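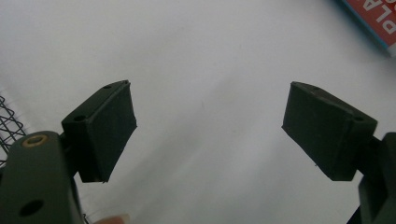 Getting rid of the books

20/04/2022

Print | E-mail

For years I told people I owned 3,000 books. It was the sort of number you say at dinner when someone has looked at your hallway with concern. I'd never counted. Then in the winter we agreed to move to the flat on Flarnine Road, which is lovely and has a view of a canal and has, in terms of wall, very little wall, and I was asked by the person I live with to establish how many books there were and how many there were going to be.

There were 2,827. I was oddly put out. I'd been rounding up all that time, like a man who says he's six foot.

The second number was 400. It came from a tape measure and was not open to discussion, though I did discuss it, at length, mostly with the back of somebody's head. Four hundred is what fits in the alcove and the bit over the door if you don't double-stack, and double-stacking was ruled out early on grounds of my character.

So I have spent two months deciding which books I am the sort of person to own, and I'd like to set down what happened while I'm still cross about it.

The first pass was easy and made me smug. Out went the computer manuals, all of them for programs that no longer exist. Out went the travel guides to countries that have since changed their money or their name. Out went three copies of the same Russian novel, bought in three different decades by someone who clearly each time thought that this would be the year. I kept the fourth, which was the nicest. It may yet be the year.

Then there were the presents. I have been given a great many books about cricket by people who once heard me say something about cricket. I don't dislike it. I watched some in 1998. But an impression was formed and it has been fed every Christmas since, and I found I couldn't put a single one in the box without seeing the giver's face as they watched me unwrap it. In the end I did the cricket books at eleven at night after a glass of something, quickly, with the inscriptions shut.

Inscriptions are the whole difficulty, if you ask me. A book without one is an object. A book with one is a small hostage. "To my dear friend, who will understand page 90," says one of mine, in green ink, from somebody whose signature I can't read. I have now been over page 90 several times. It is about drainage.

I rang Abenezer Gidey for advice, as he used to work in a bookshop and is ruthless. He said to hold each book and ask whether I'd buy it again today at full price. I said I wouldn't buy anything again today at full price. He said in that case I could get it all done by teatime, and rang off.

His old shop, Suroto, was my first idea for where the things should go. It buys second-hand and it has always been nice to me, or at any rate has always let me stand in the back for an hour and leave with one paperback. I took down six carrier bags. It's a humbling thing to have your taste gone through by a young woman with a pencil. She made two piles, a big one and a little one, and I stood there feeling pleased about the big one until she pushed it back across the counter to me. She wanted eleven. One of them was a cricket book.

After that I got less proud. The hospital took some thrillers. The school took an atlas, then telephoned to ask if I'd like it back. Kalkidan Lencho from two doors down came round for the gardening ones and stayed to tell me which were wrong. She went off with a crate of the wrong ones anyway, on the grounds that it's useful to have something to disagree with in the winter, and I can't say I've ever heard a better case for a library.
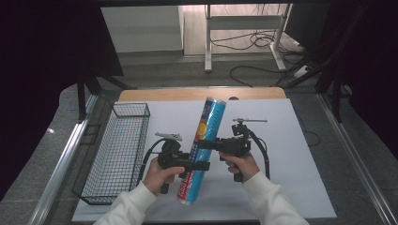 The trouble with the second pass is that by then you've got rid of everything you don't care about and there are still far too many. I tried sorting by whether I'd read them. This felt rigorous for an afternoon. But it cuts both ways, you see. If I've read it, why keep it? If I haven't read it, after nineteen years, why keep it? By this logic the only books a person may own are those he is in the middle of, and in my case that would be a life of Disraeli and something about eels.

I tried sorting by size, which I recommend to no one. I tried letting the family pick. My son took a dictionary of slang and my daughter took a photograph of me sitting on the floor surrounded by poetry, and sent it to her cousins.

I even tried the phone. There's a thing where you scan the barcode and a company tells you what it'll give you, and I did a whole evening of this, hunched over the sofa arm going beep, beep, like a small supermarket. The offers were mostly in pennies. One I was particularly fond of, a book I have pressed on people, a book I once lent to a man I wanted to impress, was worth so little that the app simply shook its head at me. I mean that it made a little wobble on the screen. I took it personally and kept the book.

What finally worked was being late. The move was booked with Grover, who had done my sister's and hadn't broken anything she liked, and the man who came to look round was a cheerful soul called Ivars Bite. He stood in the hallway with his clipboard and sucked his teeth. He asked were they all coming. I said no, no, only 400. He looked at the shelves, then at the date on his form, then at me, and said, very kindly, that books were priced by the box and that he'd had customers who found this clarifying.

It was. I did more in the following week than in the whole of the winter. I stopped reading first pages. I stopped reading page 90. I had a rule that anything I had to make a speech about, out loud, to an empty room, in order to justify, had to go, and you'd be surprised how many of my books turned out to depend on a speech.

Here is what survived, in case anybody is at the same stage and wants to feel better or worse.

All the detective stories stayed. I had assumed they'd be the first out, since I know who did it in every one, and then I noticed that they were the only shelf where the spines had gone soft. The Great Works of European Thought had spines like new bread. You can draw your own conclusions, and my wife did.

My mother's cookery books stayed, including the one with no cover and the one that's really a bundle of pages torn off calendars and held together by a bulldog clip. There's a recipe in it for a cheese thing that she made every New Year and that none of us could stand. I'm not making it. I'd just like to know where it is.

The eels stayed. Disraeli went, in the middle of a chapter, on a wet afternoon, and I haven't missed him.

One shelf of poetry stayed, chosen for thinness. And the green ink one about drainage stayed, naturally, because what if they come to dinner?

The rest went to Fasil Tamiru, who runs the book stall that sets up beside the Negash cafe, under the awning when it's raining and slightly further under the awning when it's really raining. He took the lot, sight unseen. He didn't offer me any money and I didn't ask for any, and I think we both felt we'd got away with something. He came with a van that I'd have called full before he started.

I expected to feel lighter. Everyone who'd ever thrown anything away had told me so, some of them with their eyes shut. I felt like I'd had a haircut I hadn't wanted. For a week or so I kept walking up to a gap to look something up and then having to stand there and remember it instead, and usually I couldn't, and usually it didn't matter. I suppose that's the lesson, though I'd have been happier getting it some other way.

The hallway echoes now. We'd no idea it was such a large hallway. If it had looked like that when we were deciding, I'm not sure we'd be going at all, and I have said as much, and it was not well received.

Yesterday I walked past the stall on the way to get milk, purely on the way to get milk, and there they all were in rows with their backs to the street. They looked better than they ever did at home. He's put them in an order, for one thing. I had a look along, to be polite, and there was a book on lighthouses I had no memory of owning, with my name in the front in my own handwriting, and it's extremely good. It has fold-out plans.

He let me have it for two pounds. So it's 401 at the moment, and I've put it in with the saucepans, which are being counted separately. The van comes in June.

Share this post (4)
Print | E-mail
Search this blog... Go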